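25 July 2019
Workshop notebook, mail order and audio side

Starting a fresh page because the last one got tea on it and because we have changed so much about the Stovier set since then that the old notes would only confuse anyone reading them. For Dalva, who asked me to write things down as I go, and for Ott when he is back and wants to know why the postage table looks different.

Where we stand with the book

The paperback of the Stovier meditations is finished at the printer's end and the cartons are in the back passage, stacked two deep along the wall. I opened one from the top and one from lower down. Both fine, corners sharp, the blue on the cover a bit greener than the proof but I rather like it, and Dalva says it looks more like evening that way. The spine lettering sits a hair low. I don't think a reader would ever mind, but I have put a note in the reprint folder so that we remember to nudge it up.

The order form bound into the back still has the old line about allowing for delivery abroad. We talked about stickering over it and I did try a few, and they looked dreadful, like a jar of somebody's chutney. So we leave it as it is and put a loose slip inside the front cover with the right wording. Slips are cut. They are on the shelf above the franking machine, in the shortbread tin.

The recordings

This is what has taken up most of my week, and I have enjoyed it more than I expected to. The full reading of the book runs over two discs and a bit, which is an awkward length, and the question was whether to spread it across three with generous pauses or trim it to fit on 2. I listened to the whole thing through twice with the text in my lap. The pauses are the point of it, really. When the reader gets to the end of the chapter called Cider (the one with the orchard walk, which people write to us about more than any other) there is a long breath of nearly nothing before the bell, and if you shorten that you may as well not bother with the bell. So three discs it is. I know it puts the cost up and I know Ott will pull a face, but I would sooner send out something restful.

The bell itself was too loud on the first transfer. I brought it down and then down again, and on the third go it sat nicely under the voice. Please don't anybody "fix" this! If you listen on the little workshop speaker it will seem to have vanished, so use the headphones.

There is also a chair creak in Lu, the breathing chapter, just after "let the shoulders go". I tried taking it out and it left a sort of hole, so I have put it back. It is a friendly creak.

Track names for the sleeve, as agreed with Dalva over lunch: Arriving, Lu, The Long Table, Cider, Bindasen, Going Home. Bindasen keeps the author's spelling, with one s in the middle. The artwork file had two, in both places, and I have corrected it and sent it back. Check it again when the proof comes because it has crept back in once already.

Orders and the list

The mailing list stands at 2082 after I took out the duplicates. It was a dull afternoon's job but a useful one. A good many people were on it under both a married and an unmarried name, or once with a flat number and once without, and they have been getting two of everything, poor souls, including the autumn catalogue, which weighs a ton. Where I wasn't sure, I left both entries in and put a pencil mark on the printout.

Advance orders for the paperback came to 505 when I last added them up. Those go out first, in the order they arrived. Advance customers who asked for the discs as well should have their book sent now and the discs to follow, with no second charge for postage. I promised this on the telephone to several people and wrote it on the board, and the board has since been wiped, so I am writing it here.

Retail price for the disc set is still not settled. Ott wants it a bit higher than I do. We said we would each sleep on it. My feeling is that someone who has bought the book already ought to get something off, even if it is only the postage, and that we could print that on the slip next time round.

Packing notes

I packed a trial dozen this morning to see how long the new mailers take. They are quicker than the old ones, though the glue strip grabs the moment it touches and you only get one try. Things I found out as I went:

Book goes in face up, slip showing, spine towards the fold. The other way round, it works itself loose and the corners suffer.

Discs travel in their own card sleeve on top of the book, with a sheet of tissue in between. I posted one to myself like this and it came back to me without a mark on it.

For overseas, write the customs form before you seal the mailer. I learnt this one the slow way. "Printed book, spiritual" is enough for the description, and there's no need to go into chapters. 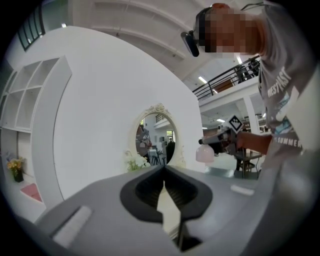
Things to ask Ott

Did the author ever reply about the foreword? I have a letter from June saying yes in principle and nothing after it. If it is a no, I should like to know before the second printing so we can close up the blank page.

Whose key is on the green ribbon? It fits the stock cupboard but not very happily.

Can we have the shop's copy of the first edition back from the exhibition case? Dalva needs to compare the diagrams on the posture pages, where one of the hands looks to her as though it has been flipped. I have looked at it so long that I can no longer tell left from right.

Still to do

Proof of the disc sleeve, when it comes. Dalva to read the names aloud and me to follow on the page, then swap.

Write to the reading group who wanted 2 signed copies for their raffle. The author signs in brown ink and it takes ages to dry, so leave them open overnight with a sheet of blotting paper.

More tissue. More tea. Reorder the small labels, and get the ones that peel.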